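3.2 Work surfaces

Table surfaces in the shared workrooms were assessed separately from the seating and storage covered in Section 3.1. The survey took in 53 tables at two sites, Zondcombe and Druvville, and each table was visited once in November. Tables with a painted or laminate top were left out. What remained were light-colored wooden tops, most of them bought through the same supplier, Ó Gríofa, and in daily use for sorting, folding and packing.

Grain was recorded first. Strongly figured tops tend to hide small marks, and users in the earlier interviews often said a table was clean when a wipe test showed that it was not. We noted the direction of the grain, whether the figure was even across the top, and how the surface looked under the room's own lighting. No extra lamps were brought in.

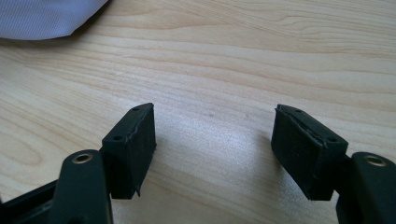
Figure 4a. Pale tabletop with long, wavy grain lines and darker tan streaks. A faint dark speck lies in the brightly lit area; gray-lavender fabric at upper left.

Specks of this size were entered as "minor" on the Skedo sheet and were not touched before the entry was made. Glare was a practical problem. Where light fell straight onto a pale top, the grain was hard to read and small marks were easy to miss, so both raters looked at each table from two sides before agreeing on a score. They disagreed on 11 tables - mostly the palest ones - and those were settled by Gearóid Heffernan, who had not seen the first scores.

Cloth and bags left on a table were not moved. The area under them was treated as unseen and subtracted from the scored area, which was marked out in squares of 100 mm a side. Tables with less than 600 mm of clear length were scored on whatever part could be reached.

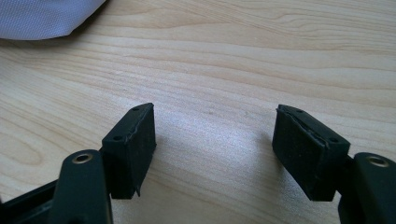
Figure 4b. Light wooden tabletop in the same room as Figure 4a.

Scores for the two sites were pooled after a check showed no clear difference between them. Wear at the front edge, where people lean while they work, was scored on its own scale and is reported in Section 3.3.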